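Susbridge puts two grippers through the plank test, and the simple one shines

News, March 2024

The manipulation group at Susbridge has put out the first results from its gripper comparison, and if you like watching simulated arms wrestle with awkward objects, there's plenty in there to enjoy. Two grippers, two controllers, one stubborn board, and a lot of late-night runs on the lab's shared machine.

The grippers are both two-finger models. Gister is the older design, with slim angled fingers and very little going on inside. Mallet is newer and has a spring in each fingertip that lets it give a little when it meets something hard. Both were bolted (virtually, of course) to the same arm and run inside Wunov, the simulator the group has been building since last July.

The job sounds easy. A narrow plank stands on end in front of a bigger panel, and the arm has to bring its fingers up on either side, close, pull the plank away and lay it down flat. But a plank is a mean thing to grab! It's long, it tips, and if one finger arrives before the other the whole board swings off and you get to start over. Put a panel behind it in the same color and the vision side of the system has a hard time too.

"I picked the plank because I was sick of cubes," said Apolline Chevalier, who set up the comparison. "Everybody can pick up a cube. I wanted something that would make the controllers sweat."

She also turned the lights down. Most of the earlier Wunov runs used bright, even lighting, and the group wanted to see what a wrist camera could make of a dim room with dark walls. The view from the wrist in the new setup has the gripper body taking up the bottom, the fingers reaching up from it, and the green plank against the green panel.

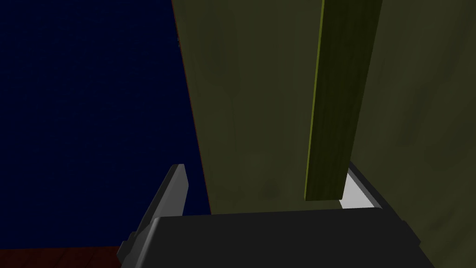
How the runs went

Each gripper was paired with each controller, and every pairing got the same set of starting positions. The first controller is a plain scripted one that works out a path at the start and sticks to it. The second looks through the wrist camera all the way in and keeps correcting as it goes.

The best pairing was Gister with the camera-guided controller, which finished 82 percent of its runs with the plank lying flat. That surprised people. Mallet had been the favorite going in, and a few folks in the group had already started sketching a follow-up project on it. Its springy tips did great once they were on the board, but they also nudged it on the way in, and with a plank standing on its end a nudge is plenty.

The scripted controller had a rougher time with both grippers. It did fine when the plank started out straight and close to where it expected, and then fell apart as soon as the lean got bigger. Chevalier says she'd like to try a mix of the two, with the script doing the long reach and the camera taking over for the last 6 centimeters.

The lighting results are my favorite part of the write-up. The camera-guided controller leaned heavily on the edge of the plank, and when the group moved the lamp so that the edge went dark, it started confusing the board with the panel behind it. Moving the lamp back fixed most of that. There is a very good page and a half on this, with plots, and I'd point anyone working with wrist cameras straight to it.

A few caveats from the authors. The friction settings in Wunov were the same for both grippers, which may be a bit unfair to Mallet, whose pads are supposed to be softer. The wood texture is a simple one. And nothing has been run on a real arm yet, though the group has a board cut to size and waiting on a shelf.

What's next

Real hardware comes first. After that, the group plans to add a second camera mounted off to the side and see how much it helps when the wrist view gets crowded by the fingers. Chevalier would also like to swap the plank for a length of pipe, "just to be cruel."

The test setup, including the plank, the panel and all the starting positions, is going out with the next Wunov release, so other labs can plug in their own grippers and have a go. If you've got one with odd fingers, the group would love to hear from you. I can't wait to see somebody try it with suction!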